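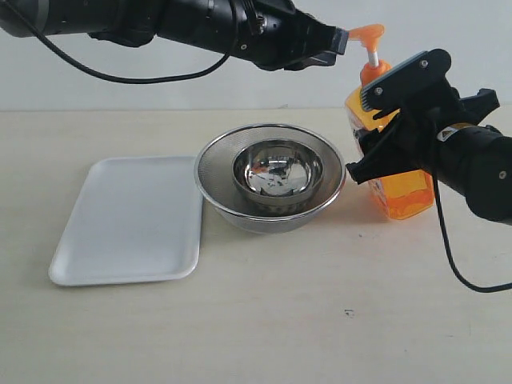

Lideck Two-Arm Contact Controller
Software module for paired arms with parallel grippers

Overview
Lideck is a control module for tasks in which one arm holds an object and the other arm works on it. It runs a learned policy for both arms and adds a separate force layer to the holding arm. The method was developed by Lingyun Kang and Killian Lebrun at Mellero. The module is sold as a license for use on the buyer's own hardware.

Typical tasks are pressing a pump head, turning a cap and pulling a drawer insert out of its sleeve. In each case the working arm puts a load on an object that the holding arm must keep still.

Method
The policy takes camera images and joint positions from both arms and outputs short sequences of target poses. A policy of this type treats the holding arm as a position to be kept. When the working arm pushes, the holding arm gives way by a small amount, the object tilts, and the contact point moves away from the fingertip.

Lideck predicts the load before contact. A small network, trained with the policy, estimates the direction and size of the coming push from the planned motion of the working arm. The holding arm stiffens along that direction and stays soft along the others. The stiffness setting returns to its base value when the working arm retracts.

The network was trained on 2,768 demonstrations recorded by remote operation. Of these, 559 are pump tasks using clear and colored bottles at different fill levels. Failed attempts were kept in the set and labeled by cause: slip at the grip, missed contact, or tilt.

Test results
The test compared the same policy with the force layer on and off. Start positions were matched between the two conditions. Tilt of the held object was measured at the moment of full press. With the layer on, mean tilt was 2 degrees. With the layer off, it was nearly 8 degrees, and most failures in that condition were missed contacts following tilt.

The gain was smaller for cap turning. Twisting loads are harder to predict from the planned path, and the current version handles them with a fixed stiffness value. Results on soft pouches were not better than the baseline, and pouches are outside the supported range.

Requirements
Two arms with joint torque sensing
Parallel gripper on each arm, rigid finger plates
At least one fixed camera with a view of both grippers
Control computer with a supported graphics card
Shared base frame calibration between the arms

Included
Controller license for one two-arm station
Trained weights for press and pull tasks
Calibration routine and log viewer
Labeled failure set, read-only

Options
Retraining kit for buyer's own objects
Han grip sensor driver
Rusov simulation model of the two-arm station

Notes on use
Set the grip on the holding arm before loading the policy. The force layer does not change grip width. Clear and glossy containers may need extra demonstrations if the lighting differs from the training setup. Recalibrate after any change of finger plates.

Version history
The May release adds separate stiffness limits for each axis and fixes a delay in the return to base stiffness. Weights from earlier releases load without conversion, but logs do not.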